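Notes + data card for the Dilholm open day recordings. Written up fast, will tidy later. Goes with the `fomby-scoop` folder on the shared drive.

## What this is

Recordings from the open day at Dilholm in May. Visitors came through in small groups, watched the arm do a bowl task, asked things, moved on. We left logging on all day so the runs are usable as data and not just a show.

Two bits to the day:

- morning - arm moves over the table, empty gripper, slow. Mostly for talking over
- afternoon - scooping, bowl and scoop on the cloth

Arm control is Fomby (our own stack, branch `openday`). Episode logging is Zerik. Abernathy is the old viewer, still works if you dont mind the colours being off.

## Setup

One table, white cloth over the lot. Bowl goes wherever the operator puts it, no markings on the cloth. Start pose is arm up high, gripper open to the operator's liking, nothing in it. Fixed cameras, not moved between groups.

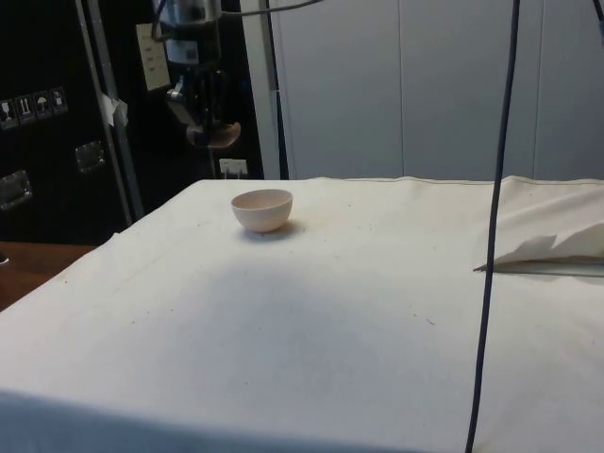
*Arm raised over the table, gripper empty, one bowl out.*

The cloth got creased and marked as the day went on. We didn't change it. If your model is fussy about background then treat early and late episodes as separate sets, the `cloth` field in the metadata is a rough guess by eye so don't lean on it.

Cables: there's one that hangs across the view on some cameras. Left in. Masks not provided.

## Contents

- 200 episodes in total, 56 of them scooping
- 6 groups of visitors, group number is in the folder name
- each episode: camera streams, joint states, gripper opening, one line of text for the task
- capped at 2000 steps, anything longer gets cut at the cap (flag `capped` = 1)

Folder layout:

```
fomby-scoop/
 group_N/
 ep_NNN/
 cams/
 joints.csv
 task.txt
 splits/
 notes.txt
```

Load with:

```
zerik open fomby-scoop --split train
```

`--split demo` gives only the runs we'd show people. Test split is all of the last group, nothing mixed in.

## The scooping runs

Dark brown grains in a small bowl, scoop held by the handle end. Operator drives it by hand controller, the task text is "scoop from the bowl" or "tip back into the bowl". Some episodes stop half way becuase a group had to move on, these are marked `short`. Keep or drop, up to you.

Grain amount was not weighed. It got topped up when it looked low, so no use for anything where you need volume. Spills stay on the cloth untill the end of the session.

Grip on the scoop slips a bit if you come at the bowl too steep. Known problem. Wrist angle is limited in the later runs to help, see `wrist_cap` in the metadata. 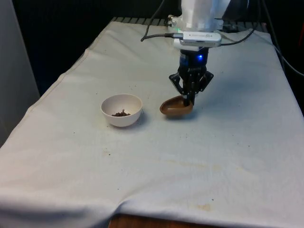

**Can I train on the morning runs and the scooping runs together?**

You can, but filter on task text first - the morning ones have no contact with anything and will swamp the scooping if you sample evenly.

## Things visitors asked (worth keeping for next time)

- how long to learn it. Depends what you mean by learn. We said a few weeks for an operator to be comfy with the controller
- does it feel the bowl. No force sensing in these logs, only gripper opening and joints
- could it cook. Moved on from that one
- why so slow. Speed limit was set low for the day and is the same in every episode

## Known gaps

- joint log drops a few rows at the start of group 2, timestamps are right, rows just missing
- one camera drifts out of sync by the end of long episodes. Zerik realigns on load, Abernathy doesnt
- no audio on purpose, people were chatting
- lights were changed over lunch and nobody wrote down when. Compare groups 3 and 4 and you'll see it
- `success` is blank for all morning runs

## Use

Fine for teaching and internal tests. Don't put it up in public yet, the release form for Dilholm hasn't come back. If you quote a result from it say which split.

## To do

- [ ] fix group 2 joints
- [ ] proper field list for the metadata
- [ ] rename `short` to something clearer
- [x] copy off the demo laptop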